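Berkitz推出海外员工入职前合规核查服务，首批面向制造、餐饮及养老护理行业雇主

用工合规服务机构Berkitz宣布，面向计划聘用海外员工的中小型雇主推出“入职前合规核查”服务。该服务覆盖录用意向发出之后、员工正式到岗之前的全部书面工作，包括工作许可条件核对、劳动合同条款比对、薪酬标准确认、资历证明查验以及入职档案建立。服务自四月起接受预约，首批开放200个雇主名额。

与招聘环节相比，录用之后的核查工作在许多企业里没有固定的负责人。招聘由人力资源部门或外部中介完成，签证材料由移民顾问递交，合同由行政人员套用旧模板，工资系统则由财务另行录入。同一名员工的职位名称、每周工时、工作地点和基本工资，往往要在四套文件里各写一遍。一旦写法不一致，雇主在接受主管部门检查时就需要逐项解释，严重时会影响该员工的许可续期，也会影响雇主今后继续担保海外员工的资格。

Berkitz在筹备该服务期间，查阅了客户授权提供的3577份海外员工入职档案，档案来自制造、餐饮、养老护理、仓储和农业等行业。查阅结果显示，最常见的问题是合同中的职责描述与工作许可所对应的职业类别不符。例如，许可类别为厨师，合同职责却以收银和门店管理为主；许可类别为焊工，合同中只写“车间操作人员”。第二类常见问题是工作地点变更后没有留下书面记录，多见于拥有多个门店或工地的雇主。第三类问题涉及扣款，包括住宿费、交通费和工作服费用在工资中扣除，但合同没有载明金额和依据，或者没有员工的书面同意。

一、服务内容

入职前合规核查分为五个部分，雇主可以整体委托，也可以单独选择其中的项目。

许可条件核对。核查人员根据雇主提供的许可文件，逐条列出该员工可以从事的职业、可以服务的雇主、可以工作的地区、每周或每两周的工时限制以及许可到期日，并形成一页纸的条件摘要。摘要交雇主和员工的直接主管各一份。许可条件含义不明确的，核查人员会在摘要中注明，并建议雇主向签发机关或持牌移民顾问查询。

合同比对。核查人员将劳动合同与担保申请中申报的内容进行比对，重点是职位名称、主要职责、工时、基本工资、加班计算方式、试用期和解除条款。发现差异时，报告会并列写出两份文件的原文，由雇主决定修改哪一份，并说明修改申报文件可能需要的手续。

薪酬确认。核查人员根据适用的行业最低标准和雇主内部同岗位员工的薪酬情况，确认海外员工的待遇没有低于本地同岗位员工。雇主需要提供至少一名同岗位员工的薪酬资料，姓名可以隐去。没有同岗位员工的，可以提供近期同类岗位的招聘资料作为参照。

资历查验。核查人员核对学历、职业资格、工作经历和语言成绩等文件的原件或经认证的副本，并检查译文是否由合格译员出具。需要本地执业注册的职业，还会确认注册状态及注册附带的限制条件。

入职档案。上述材料整理为一套档案，附目录和到期日清单。雇主可以选择纸质版、电子版或两者兼有。档案的保存年限按照当地法规执行，法规对不同文件规定不同年限的，以较长者为准。

二、办理流程

雇主提交预约申请后，会收到一份材料清单。清单按照行业和许可类别生成，餐饮企业与养老护理机构收到的清单并不相同。材料齐备之日起，Berkitz在10个工作日内出具核查报告。材料不齐的，核查人员会一次性列出缺少的项目，补齐之后重新计算时间。

报告将每个事项标注为“符合”“需更正”或“需专业意见”。标注为“需更正”的事项附有更正建议和建议完成的顺序。雇主完成更正后，可以提交一次免费复核。复核只针对原报告中列出的事项，新增的岗位或人员需要另行预约。

标注为“需专业意见”的事项，通常涉及许可条件的法律解释、过往违规的申报或者与税务有关的安排。Berkitz不提供法律意见，也不代为递交签证申请。雇主可以委托自己的律师或移民顾问处理，也可以要求Berkitz将相关材料整理后转交。

三、试行情况

该服务在正式推出之前，先在97家雇主中试行。参加试行的雇主以员工人数较少的企业为主，多数没有专职的合规人员。

Posine是参加试行的雇主之一，经营金属加工业务，长期聘用海外焊工和机械装配工。试行期间，该公司更正了数份合同中的职位名称，并把轮班津贴从口头约定改为书面条款。该公司在书面反馈中表示，此前各班组主管并不清楚每名员工的许可条件，安排临时调岗时只考虑人手，现在调岗之前须先查阅条件摘要。

餐饮企业Gamage在试行中重点处理了多门店用工的问题。该公司的厨师经常在不同门店之间支援，过去只在即时通讯群组里通知。试行后，该公司改用统一的调动登记表，登记内容包括日期、门店、工时和批准人。该公司同时停止从工资中直接扣除工作服费用。

试行也反映出核查服务自身的不足。初版材料清单篇幅较长，部分雇主反映不容易分辨哪些材料必须提供，哪些材料有则提供。正式版清单已经将两类材料分开。另有雇主提出，报告中的法规引用过多，主管阅读不便。正式版报告改为正文只写结论和操作要求，法规出处列在附录。

四、文件存放与现场核查

对于不便将原件寄出的雇主，Berkitz提供现场核查。核查人员到雇主的办公地点查验原件，当场完成登记，原件不离开雇主场所。现场核查一般安排在工作日，确有需要的可以约在星期六。养老护理机构和餐饮企业的主管多为轮班工作，可在预约时注明方便的时段。
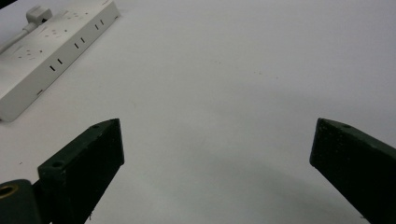

现场核查对场地的要求不高，雇主准备一间可以关门的房间即可。员工的护照、资格证书和体检文件属于个人资料，查验期间不应有无关人员进出。桌面最好像图中这样是素净的白色平面，文件摊开后便于逐页核对；扫描仪和笔记本电脑需要供电，桌上放一个同样的长条形白色插线板，通常就够用。雇主应提前通知相关员工，说明查验的目的和范围，并取得员工对查阅其个人文件的书面同意。员工可以要求在场，也可以要求提供本国语言的说明文件。

核查人员不会保留护照原件，也提醒雇主不要以任何理由代为保管员工的护照或身份证件。在许多司法管辖区，扣留员工证件本身即属违法，员工口头表示同意并不能免除雇主的责任。试行期间如发现雇主代管证件的情况，核查人员均要求雇主即时归还，并在报告中记录归还结果。

五、电子档案与到期提醒

选择电子档案的雇主可以使用Tirnik平台。Tirnik由Berkitz开发，用于存放核查报告、条件摘要和各类证明文件的扫描件，并根据到期日清单发送提醒。提醒对象由雇主设定，可以包括人力资源负责人、直接主管和员工本人。许可、执业注册和语言成绩的提醒时间可以分别设置。

平台按照角色设定查阅权限。直接主管只能看到条件摘要，看不到护照、体检和薪酬文件。员工可以登录查阅自己的全部档案，并对有误的内容提出更正。每次查阅和下载都会留下记录，雇主可随时导出。员工离职后，雇主可以将其档案转为封存状态，保存年限届满时平台会通知雇主处理。

已经使用其他人事系统的雇主不必更换系统。核查报告和到期日清单可以导出为通用表格格式，由雇主自行导入。

六、收费与预约

服务按员工人数和所选项目收费，报价在雇主提交预约申请后以书面形式提供。现场核查的交通费用另计，会在报价中单独列明。首批名额中的雇主，第一年使用Tirnik平台不另收费。

Berkitz提醒雇主，核查服务的费用属于雇主的用工成本，不得以任何形式转嫁给员工，也不得要求员工以押金、借款或延后支付工资的方式分担。雇主签署服务协议时，须对此作出书面承诺。

符合以下条件的雇主可以申请首批名额：已经取得担保资格或正在申请担保资格；未来一年内计划聘用海外员工；能够指定一名联络人负责提交材料和跟进更正事项。联络人可以由人力资源、行政或门店管理人员担任，不要求具备法律背景。

预约申请可通过Berkitz网站的雇主服务页面提交。页面同时提供材料清单样本、条件摘要样本和调动登记表，雇主无须预约即可下载使用。

关于Berkitz

Berkitz为雇主提供用工合规核查、人事档案整理和主管培训服务，客户主要为制造、餐饮、养老护理、仓储和农业领域的中小型企业。

媒体查询请通过Berkitz网站的新闻联络页面提交。

（完）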